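Home | Archive | Search the list | Join | Help

We use cookies to keep you signed in and to remember which threads you have read. Accept or change settings.

Re: Folding T-shirts so they stay folded (and the spare bed question)

Posted 20/12/2021 by Yaneth Marulanda

Hello all, and hello especially to Bimla, whose message has been sitting in my inbox making me feel guilty.

Bimla Malhotra wrote:

> I've got a chest of drawers that won't shut and a husband
> who owns, I am not joking, 26 T-shirts, nearly all of them
> black. I've tried rolling them and they spring open. I've
> tried standing them up in a row like toast and they flop
> as soon as one goes in the wash. How are the rest of you
> folding yours? And do you fold on a table or on the bed?
> Our kitchen table is always covered in something and I
> end up on the floor with a bad knee. Also has anyone
> bought those Gemell drawer dividers, or are they a waste
> of money?
>
> Bimla

Right, in order, more or less.

Folding. I gave up on rolling years ago for the same reason as you. What I do now is the plain flat rectangle. Shirt face down, smooth it out from the middle with both hands, one side in to just past the neck, sleeve folded back on itself, then the same with the other side so you've got a long strip the same width all the way down. Then bottom hem up to halfway, and halfway again. It's the smoothing that does it! I used to skip that and go straight to the folding and then wonder why I had a lump in the middle. If the strip is wider at the hem than at the shoulders (men's ones often are, after a few washes), cheat the sides in a bit more at the bottom.

For standing them up like toast you want one more fold, so thirds at the end in place of the second half. But Bimla, the flopping is a drawer problem and you won't fold your way out of it. A row needs something to lean on. A shoebox lid does it, or a big book stood at the end until you've got enough shirts back from the wash. I stack mine flat these days because my drawers are deep and I like to see the pile, though I admit it means I wear the top two over and over.

Black ones are a special case, I think. They show every bit of fluff, and you can't tell them apart once they're folded. Lærke suggested on here back in July (I think it was under the thread about moth bags) that you fold the ones with a print so the print ends up on the outside, and the plain ones the other way, and I've stuck to that. Ulises, you said you put a dot of nail varnish on the labels. Did it survive the wash? I never heard how that ended.

Dividers. I have two sets from Gemell and they're fine, they just aren't wonderful. The spring ones slip if your drawer is painted inside. I put a scrap of rubber shelf liner under each end and they've stayed where they are since. The Wollham ones people were raving about are stiffer but they only come in one depth, and it was too tall for my top drawer by a hair. I took them back and was quite cross about it. If you've already got cardboard in the house I'd start with that and see whether you like having sections at all.

Now, table or bed. I know Marleny is firmly in the table camp and I do see why, a hard surface gives you a sharper edge. But I'm a bed folder and I'm not sorry. I've got the space, it's a kinder height for my back than our table, and everything goes straight across to the wardrobe without a trip up the stairs. The one thing I'd say is make the bed first. A flat cover pulled tight is very nearly as good as a table, and a rumpled duvet is hopeless, the shirt just sinks into it and you end up folding the duvet's wrinkles in with it. A printed cotton cover is my favourite for it, partly because you can see a dark shirt properly against something pale, so you notice straight away if one side has gone in crooked. I shove the pillows right up to the top and work in the middle. The soft toys go up there as well, they're not allowed down the working end. 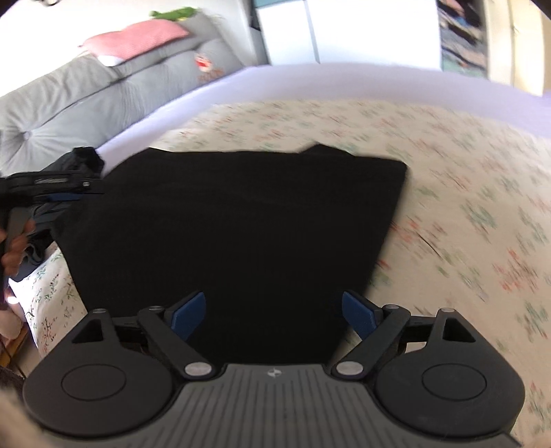 Black one folded flat, on the flowery cover. Pillows and the green chap up by the headboard.

On your knee – please don't do it on the floor any more! If the bed's too low, an ironing board set at waist height is surprisingly good for T-shirts. It's narrow, but so is a T-shirt once you've got the sides in, and you can let the sleeves hang while you sort yourself out. I did all of mine that way when I'd hurt my shoulder. Jumpers are another matter, they slide off the end.

A few odds and ends while I'm here:

I do them six at a time, because that's as many as I can carry to the drawer in one go without the pile leaning over. No science to it.

Don't leave them in the basket overnight if you can help it. Mine go into creases that I then have to iron out, and I don't iron T-shirts as a matter of principle.

If a corner keeps popping up after the last fold, it's usually the sleeve underneath that hasn't gone back far enough. Undo the last two folds and tuck it, or do what I do on a tired evening and turn the thing over and put another shirt on top of it.

And the spare bed question, which was Marleny's from the week before and which got lost when the thread split. I've still got the Flores cover in a bag if you want it for your spare room. It's a double, washed plenty, a bit thin along one side but no holes. I'd rather it went to somebody on the list than to the charity shop. I can bring it to the swap morning, or you can pick it up, whichever's easier. It comes up nicer if you line dry it and give it a good shake while it's still a little damp.

Bimla, do let us know how you get on with the 26. My advice would be to get every single one out on the bed in one go and make him choose before you fold a thing, but I've been married long enough to know that's easier typed than done.

All the best,
Yaneth

Previous in thread | Next in thread | Reply to list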